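Trerninside Household Textile and Floor Covering Vocabulary

README

Version 4
Last updated January 26, 2023

Summary

Trerninside is a controlled vocabulary for describing household textiles and floor coverings in small museum and local history catalogues. It holds 2,000 terms, of which 700 have a full scope note. The rest have a short definition and at least one broader term. It is meant for people who catalogue rugs, mats, printed lino, curtains, quilts, tablecloths and furnishing fabric, and who don't have a textile specialist on hand.

The vocabulary is published as plain text tables. There is no software to install. Any spreadsheet program will open the files, and so will most collection databases.

What is in the download

terms.csv — one row per term, with the identifier, preferred label, definition and status.

variants.csv — spelling variants, trade terms and regional names, each pointing to a preferred label.

relations.csv — broader, narrower and related terms.

notes.csv — scope notes, where they exist.

colours.csv — the colour list, kept apart from the main terms because it changes more often.

CHANGES.txt — changes since version 1.

All files are UTF-8 with Unix line endings. Commas inside a field are protected by double quotes. Please check the encoding if you open the files in an older spreadsheet program, as accented letters in the French variants have been mangled this way more than once.

How the terms are organised

There are 16 top-level groups. The largest are Floor Coverings, Window Furnishings, Bed Coverings, Table Linen, Pattern and Motif, and Surface Condition. Every term belongs to one group only. Where a thing could sit in two places (a hall runner, for instance, which some catalogues treat as a rug and others as a carpet), we picked one and put a related-term link to the other.

Identifiers are four letters followed by digits. The letters come from the group and the digits carry no meaning. Identifiers are never reused. A term that has been withdrawn stays in the table with the status "retired" and a pointer to its replacement.

Pattern and motif terms

This is the group most people come for, and the one with the most argument behind it. Florals alone take up a large share of it. The main divisions are by arrangement first (all-over, spaced, bordered, striped, medallion), then by treatment (naturalistic, stylised, outline, watercolour style), then by plant where the plant can be named.

Name the plant only if you are confident of it. "Rose" is acceptable for most cabbage-shaped flowers with overlapping petals, as this is how they were sold and how owners refer to them. For anything less certain, use "flower, unidentified" and add a free-text note. Earlier versions had a term for "country garden floral", which turned out to be used for nearly everything with a flower on it. It was retired in version 3.

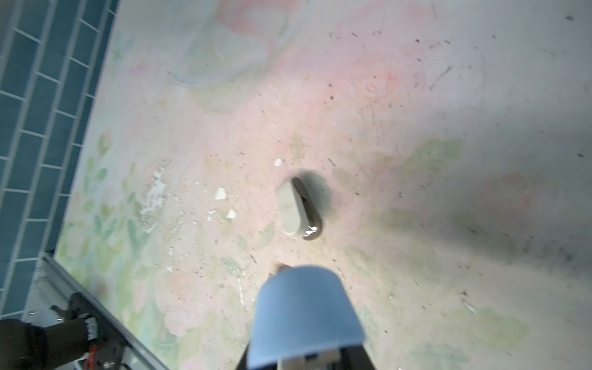
Leaves and stems are recorded separately from blossoms. A cataloguer may enter "leafy stem" as a secondary motif where the stem runs independently of the main flower. Leaves attached to a main flower don't need their own entry.

Scale is optional. If you record it, measure the repeat and enter the figure in centimetres. Do not use "small", "medium" or "large", because these were applied so unevenly in the test catalogues that we had to strip them out by hand.

Colour

The colour list is deliberately short. It has plain names such as pink, salmon, cream, grey and sage, and a set of modifiers: pale, dark, bright, faded. "Faded" describes the present state of the object and should only be used when there is reason to think the colour has changed, such as a stronger colour surviving on the back or under a hem. For a textile that was pastel when new, use "pale".

Photographs are a poor guide to colour unless a reference card is in the shot. If you are cataloguing from photographs, set the colour source field to "image" so later users know.

Sources

The first term list was drawn up from the Zonby accession registers, which cover furnishing fabrics, rugs and domestic linens. Trade terms were added from the Gwilliam sample books and order ledgers. The Gwilliam material is strong on printed floor coverings and weak on quilts, and the vocabulary still shows that.

Regional names came in through cataloguers' correspondence. Where we had only one report of a name it has been kept as a variant but marked "unconfirmed".

Known gaps

Woven carpet structures are covered at a basic level only. If you need to distinguish between loom types, use a specialist list alongside this one.

Synthetic fibres are thin. Most of the source material predates them.

Surface Condition has terms for wear, staining, moth damage and light damage, but nothing useful for adhesive residue on the backs of mats. This is planned for the next version.

The French variants were compiled for Canadian use and have not been checked against usage elsewhere.

Importing into Tronder

Many small collections use the Tronder catalogue system, so here are the steps that work for us.

1. Back up your existing authority files.
2. Import terms.csv first and map "label" to the Tronder preferred name field.
3. Import relations.csv second. If you do this before the terms are in, every link will be rejected.
4. Import variants.csv and notes.csv in either order.

The colour list has to be entered as a pick list and can't be imported as an authority. Copy the label column and paste it in.

Corrections and new terms

Send proposals by email to the address on the download page. Include the proposed label, a definition of one or two sentences, and the object or document where you found the term in use. A scan of the page is helpful. Proposals are reviewed each February, and accepted terms go into the next release. Spelling mistakes and broken links are fixed as they are reported.

Licence

The tables may be copied, altered and redistributed, including as part of a paid product, provided the version number is stated and changes are marked. Please cite it as: Trerninside Household Textile and Floor Covering Vocabulary, version 4.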